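Mistura Countertop Care Guide
Section 4: Sealing and resealing your stone
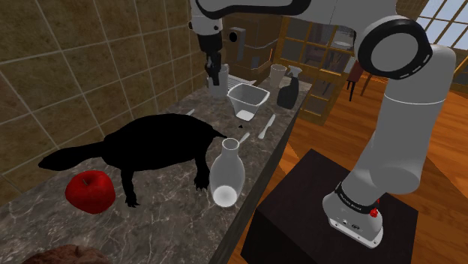
You have paid for a piece of mountain, and the mountain came with holes in it. Most natural stone drinks whatever is left on it, and it has no taste. Red wine, beet juice, the oil off a pizza box, all of it goes down. Sealer slows this to a pace at which a person with a sponge stands a chance.

Sjöberg stone leaves our shop with one coat already on. It needs another 60 days after installation, then one every April, or whichever month you will remember.

4.1 Find out whether you need to do it

1. Pick a spot near the sink, where the sealer goes first.
2. Put down a spoonful of plain water and leave it for 2 minutes.
3. Wipe it up and look at the stone from the side.
4. If the spot has gone dark, reseal. If it looks the same as its neighbors, put the kettle on and come back in a few months.

Note: Do the test in more than one place. The strip behind the faucet and the strip by the stove live very different lives.

4.2 What you need

Cinmont Stone Sealer, one bottle
Two white cotton cloths (colored ones share their color)
A soft sponge
Dish soap with no lemon in it
Painter's tape
Gloves
A timer, or a child who likes to shout numbers

One bottle covers 50 square feet. If your kitchen is bigger than that, congratulations, buy two.

4.3 Clean and dry

1. Clear the counter. All of it, including the thing you have been cleaning around since you moved in.
2. Wash with warm water and a drop of dish soap. Rinse twice.
3. Scrape off anything stuck with a plastic card. Old loyalty cards are ideal and were never going to get you the free sandwich.
4. Dry with a cloth, then leave overnight.

CAUTION: Do not use vinegar, lemon juice, or the bathroom cleaner that works so well on the tub. Acid eats the polish on marble and limestone and leaves a dull patch that no sealer will fix. If your mother swears by vinegar, let her swear.

CAUTION: Do not hurry the drying with a heat gun. Damp stone under sealer turns cloudy, and scorched stone turns into a phone call to us.

4.4 Apply the sealer

1. Open a window. Turn off the stove, including any pilot light.
2. Tape along the bottom row of wall tile. Sealer on glazed tile dries to a haze that you will see every morning.
3. Shake the bottle. Put on the gloves.
4. Pour a small pool on the stone and spread it with a cloth in overlapping circles. Work in patches no wider than your reach.
5. Leave it for the time printed on the bottle. Do not let it dry on the surface.
6. Wipe off every bit of the extra with the second cloth. When you think you have finished, wipe again.
7. Do the front edge too. People skip it, and it is the part that meets the gravy.
8. Pull the tape while the last patch is fresh.

Note: More sealer does not mean more protection. The stone takes what it wants and the rest sits on top, being sticky.

WARNING: Sealer-soaked cloths can heat up on their own. Lay them flat outdoors to dry before they go in the trash. Never leave them in a heap under the sink.

4.5 Afterward

Keep the counter dry for a full day and hold off on oil and wine for two. Hot pans go on a trivet, this week and forever. Sealer does nothing against heat, and neither does optimism.

If you find sticky streaks, dampen a cloth with fresh sealer, rub the streak until it loosens, and wipe dry at once. If the streak has been there since last year, call Hye-jin Shin in our service department. She has a stripper for it, the Skurkora gel, which we do not sell over the counter after what Svend Briem did to his own island with it.

Veins and small pits are part of the stone and are not covered by the warranty. For chips and cracks, go to Section 5.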